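Visit report: Plilitier foam works, Grevton
15 October 2020

The Grevton plant converts closed-cell polyethylene and EVA foam into packaging inserts, gaskets and floor tile. Pirjo Sjöberg, who runs the cutting hall, took our party of 12 through the building in the order the material travels: block store, splitting, die cutting, lamination, dispatch. Urmila Nigam covered the testing side afterward.

Foam arrives as full blocks and is held in the store before anything is done to it. Sjöberg considers this the least glamorous and most useful part of the operation. Freshly expanded foam is still exchanging gas with the air, and a sheet split too early will shrink after it has been cut to size. The plant used to ship from this stage on a fixed calendar. It now measures reference blocks and releases a batch when the readings settle.

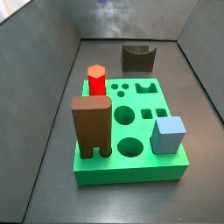 Die cutting takes up the largest share of the floor. Steel rule dies are set into birch board and pressed through the sheet against a nylon bed. The difficulty is the wall of the cut. Under load the foam compresses before it shears, so a thick sheet tends to come out with a slightly concave side, and the effect grows with thickness. A shape-sorting puzzle is a fair test of the method: the green base is a thick slab with straight vertical sides, and its top has recessed cutouts of several different shapes. Teodor Solberg asked how the plant handles recesses that stop short of the lower face. The usual answer is to cut through a top layer and laminate it to an uncut one. Routing is kept for small runs.

The presses are rated by bed size. The larger of the two, number 700, had a new die fitted during our visit. Changeover is manual and the operator makes a trial cut on scrap before the counter is reset. It stood at 1,281 when we walked up and at 1,408 when we came back from lamination.

Lamination is done by heat, with no adhesive, for any product that has to be recycled as a single polymer. Extraction over the line was adequate. Noise was not, and ear protection should be handed out at the door, not halfway down the aisle. 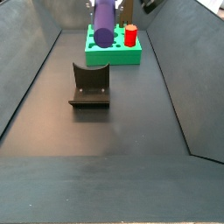

Offcuts from both halls are sorted by polymer and density before baling. Color is ignored unless the buyer asks for it. Žydrūnas Rebane raised the question of cross-linked grades, which cannot simply be remelted. Plilitier grinds these and sells the crumb to a firm in Tveit for underlay.

Nigam's laboratory measures compression set, tear strength and density on samples from each batch. Results are kept on paper and copied to a spreadsheet at the end of the shift. Brittany Dhillon has asked for the tear figures across the three densities and will circulate them when they arrive.

The next visit is to the Bilolcombe site in November. Safety shoes are required there and are not supplied.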